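Posted 11 Nov 2023
18 shares | 2 comments

The lantern came home!

I have wanted a piece from The Salt Road of Skuvesley since I was a kid, taping it off the TV with my finger on the pause button. It ran for one season in 1992, and as far as I can tell most of the props went straight into a dumpster once the studio lease ran out. So when Rosemarie Albers emailed to say she had one of the harbor lanterns sitting in a closet, I had to get up and walk around the block.

Rosemarie painted sets on the show. She kept the lantern because she liked the handle (she's right, it's a great handle!) and it has been holding her spare buttons ever since. I paid $400, and I would have paid more, but please don't tell her that.

Up close it is wonderfully cheap. The body is a coffee can with the bottom cut out, the windows are yellow lighting gel, and the "rust" is paint with sawdust mixed in. On screen you'd swear it had been hanging on a pier for a century. There's a strip of masking tape inside the lid with DRIDBERG written on it in marker, so it was dressed for the Dridberg tavern - the one where the smugglers argue about the map in episode four. I went back and watched that scene way too many times, and there's a dent just under the hook that matches mine. I yelled loud enough to scare the cat.

The gel is getting brittle and one pane has split. I'm leaving it alone for now. Ottar Solberg, who has restored far nicer things than this, told me to keep it out of the sun and keep my hands off the tape, so that's the plan until December, when he can look at it in person.

Next on my list is anything from the Tronditz episodes. A belt buckle! A spoon! I'm not picky.
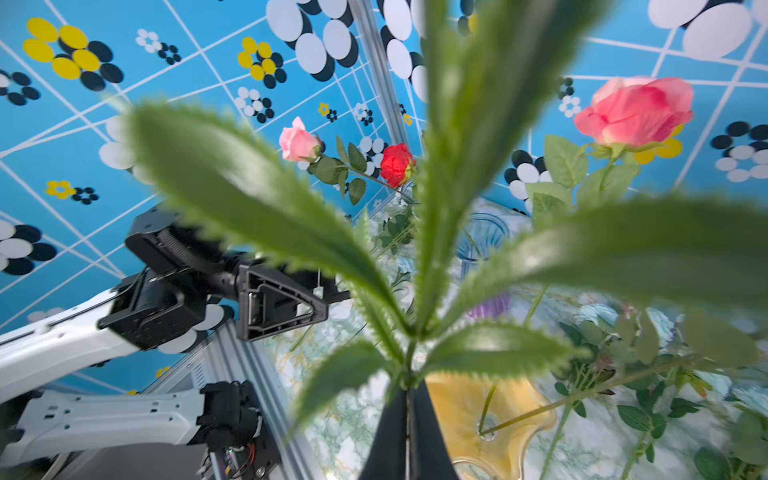
Long green leaves, blue backdrop.

2 comments

Ylva Backlund: The smuggler scene!! My brother and I used to act that out on the stairs. So glad it went to you.

Lambros T.: Check the handle for a second coat of paint. Mine was silver underneath.

Last updated 11 months ago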